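Rind Cold Store, Loading Dock Inspection
Site contact: Naheed Mirani
Inspected by: Haris Lashari
Period: September, before the 6 am shift

1. Dock levellers
Lip hinge pins in place: Yes
Toe guards fitted: Yes, bays 1 to 7
Maintenance strut holds: No, bay 4
Comment: Strut on bay 4 slips off its seat under load. Tagged out. Do not use until Zeeshan Sial signs the repair sheet.

2. Wheel chocks and restraints
Chocks chained at each bay: Yes
Signal lights match restraint position: Yes
Comment: Red lens on bay 2 is faded. Replace at next service.

3. Walkways
Clear width at least 900 mm: No
Comment: Width drops beside the shrink wrap station. Pallets moved during inspection. Repaint the yellow line, worn through near door 391.

4. Lighting
Dock arm lamps working: Yes
Emergency exit signs lit: Yes
Comment: Battery test log has two blank entries. Farzana Sial to follow up.
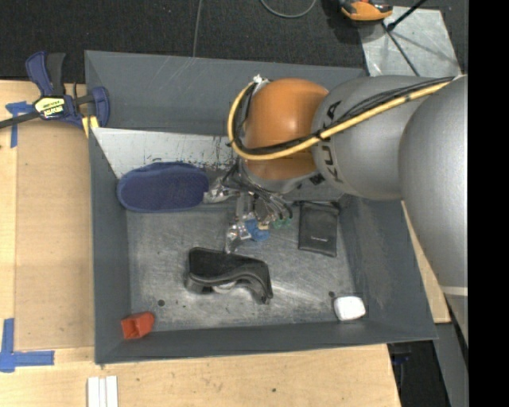

5. Doors and seals
Bottom seal intact: No, bay 6
Spring cables free of fraying: Yes
Comment: Seal on bay 6 is torn at the left corner and lets in rainwater. Floor to be squeegeed at the start of each shift until the new seal is fitted.

6. Fire equipment
Extinguishers within service date: Yes
Access unobstructed: Yes
Comment: None.

Open items: 1, 2, 3, 4, 5
Copy to: Shahzad Mengal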